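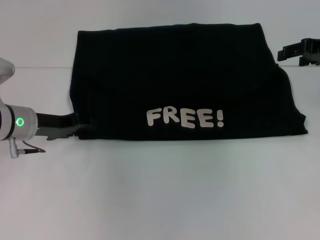 Is it worth taking a group to a robotics open day if none of us work in automation?

Asked by marrowfat_131

I help run a small evening group for adults who like looking round workplaces. We have done a brewery, a sorting office and a bell foundry. The next one might be the open day at the Fedico workshop in May, where they show robot arms folding clothes and packing boxes. I worry it will be all sales talk and engineers talking over our heads. There would be 12 of us, most of us retired. Has anyone been, and is there enough to fill an afternoon? Also, do you have to book, and is there anywhere to sit down?

hobbledown

Go, as long as the group is happy to watch slow work being done carefully. I went to the last one with my brother-in-law and neither of us knows the first thing about robots. We stayed two and a half hours, including the tea.

The day is split into stations and you move between them in your own time. The folding table was the busiest when we went. A T-shirt goes down flat and two arms, one either side, work on it with grippers. It is a lot slower than a person. The woman running it told us a shirt took 166 seconds on average that morning, and that the hard part is getting a finger under the edge of the cloth without pushing the whole thing into a heap. Once she had said that I found it much more interesting, as you start watching the corners.

Black cloth is harder than you would think as well. She said the cameras have trouble telling one layer from the next when everything is dark, so they keep plenty of black shirts in the pile for practice. Their notebook had 1,687 folds in it for the year so far, good and bad.

The other stations were box packing (noisy, skip it if anyone wears hearing aids), a Grulano arm that sorts bottle tops, and a table where visitors can move an arm by hand and have it repeat the movement. That last one had a queue. Get there before 11 if your lot want a turn.

On your practical points:
Booking is needed for groups over eight. Use the form, they don't pick up the phone much.
Seating is poor. There is a row of chairs near the entrance and nothing by the stations. Two of your group could take folding stools, they let us in with ours.
Toilets are on the ground floor, the demonstrations are one floor up. There is a lift but you have to ask for it to be unlocked.
Parking is free but goes quickly. We ended up behind the carpet warehouse.

There was a short talk at the start with some sales in it, 15 minutes at most, and you can walk past it. The staff at the tables weren't selling anything. They answered ordinary questions in ordinary words, including mine about whether it could do fitted sheets. It can't yet.

pinchbeck377

Depends what you like. I was bored after an hour. Lahtinen do a better one in my opinion, bigger machines, welding and so on, but you have to stay behind a line. Food at Fedico was crisps.

Twill_and_Tape

Adding to the first answer, as I used to work in a laundry and went along mainly for the folding.

Ask to see it done from the start if you turn up halfway through a shirt. They do reset it for you, though you may wait a few minutes. When I was there one attempt went wrong and the man stopped the arms, laid the shirt out again and began over - nobody was bothered by it, and he explained what had gone wrong better than he had explained the one that worked. The cloth had slipped at one corner and the second arm had closed on nothing.

For a group of 12 I would split into two lots of six. The folding table is against a wall and only the front row gets a proper view. Boline, the firm that shares the building, had a small display on the stairs too, mostly conveyor parts. Five minutes will do for that.

I wouldn't plan on a full afternoon. Two hours, then find a café. The one by the canal does a decent toasted teacake and could seat all of you if you ring first.

marrowfat_131

Thanks all, very useful. I have put our names down and asked about the lift. Will take stools.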